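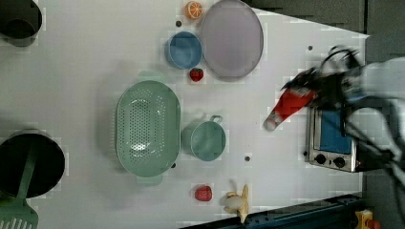

Guadalupe Villalobos, Getsemaní Escobedo, Ximena Robles
Breltau Laboratory for Assistive Manipulation
Submitted 2019-01-27

3.2 Collection of demonstrations

In the first part of the study the operator took the arm by the wrist and guided it through the task by hand. This way of teaching is easy to explain, and a new operator could begin after a short introduction. However, it has a weakness which we met already in the October trials: the body and the hands of the operator enter the view of the overhead camera, and the policy then learns from images that it will never meet when it runs alone. For this reason all demonstrations used in Section 4 were recorded by remote control.

The remote station, which we call Trevine, is placed on a separate desk. The operator moves a small leader arm with the right hand and closes the gripper with a trigger. The joint positions of the leader are sent to the working arm through our Virnov software, which also stores the commands together with the camera images. The operator sees the table only on a screen. We considered giving a direct view of the table, but then the operator would use information that is not available to the policy.

We recorded 964 demonstrations from five operators. Before the recording each operator practised until two tasks in a row were finished without help. Another 61 attempts were stopped by the operator and are not part of the set. They were kept separately, with a short note on the cause, and we return to them in Section 5.

The table is set with toy kitchenware and toy food, among them a colander, a bowl, a plate, a slice of orange, a strawberry and a banana, and a small toaster oven stands on the right side. Most of these objects are distractors. We did not fix their places between sessions, but the oven was always kept within reach of the arm. Figure 2 gives a view of the table while an object is held over the oven.

Figure 2. Work at the kitchen table. A bottle with a white cap is held in the gripper, across the front of the toaster oven.

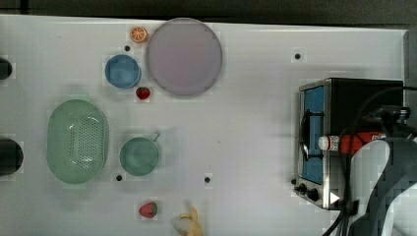
The area near the oven was the most difficult for all operators. On a flat screen it is hard to judge the height of the gripper, and an operator who is not sure makes many small corrections. These corrections are then copied by the policy as if they were a necessary part of the task. We asked the operators to stop for a moment above the goal and then to go down in one movement - this gave smoother paths, although the demonstrations became a little longer.

A second difficulty is the fast motion between two goals. When the leader arm is moved quickly, the gripper is blurred in the image and its fingers cannot be located well. We did not remove such images, but the speed of the working arm was limited in software for the later sessions. The operators disliked this limit at first, and Robles, who had the most practice, asked for a higher value. The same limit was kept for everybody.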